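The method was called Grorura, after a lake Slamet Lumenta had once failed to swim across, and it rested on a single idea: before the arm was allowed to pick anything up, it had to say how sure it was.

Krishnan, who shared the lab and most of the blame, thought this was a terrible thing to teach a machine.

"It'll get modest," she said. "Then we'll never publish."

By July they had 400 attempts in the log and a paper due at Stonelau on Wednesday. The lid was the problem. On nearly everything else the arm's confidence rose and fell with its success, the way the theory said it should. On the green lid it was serenely, uniformly certain, and it missed half the time.
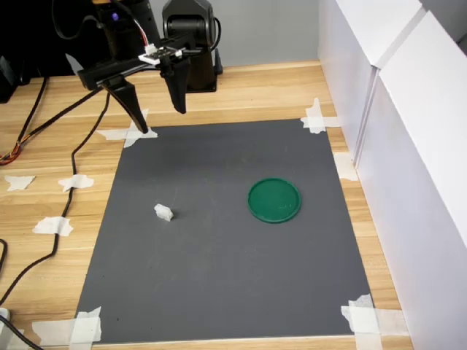 Why would a robot be more confident about the thing it was worse at? A flat round lid looks the same from every side, so the model found the same answer whichever way it searched, and it took all that agreement for proof.

Slamet wrote this on the whiteboard and stood looking at it.

"My uncle's like that," said Krishnan.

They tried the obvious fix, a penalty for flatness, and the arm became so nervous about lids that it scored them all at 4 percent and went for everything else first. They tried a second fix, which Slamet described in his notebook as elegant and which lasted until lunch. At two in the afternoon Krishnan ate a cracker over the keyboard and suggested asking the model about the rim and nothing but the rim.
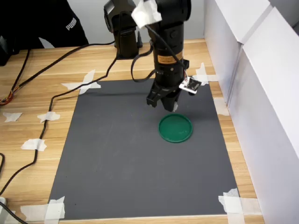
"Fifty trials," said Slamet. "If it's still smug after fifty, I'm going to work for my brother."

His brother sold gutters. Krishnan set up the run and said the gutters sounded nice – steady, outdoors.

The first score came up at 61. Slamet had never been so pleased to see a machine hesitate. He pulled his chair closer, told Krishnan to stop chewing, and opened the paper to the results section, where for three weeks the only sentence had been "Results go here."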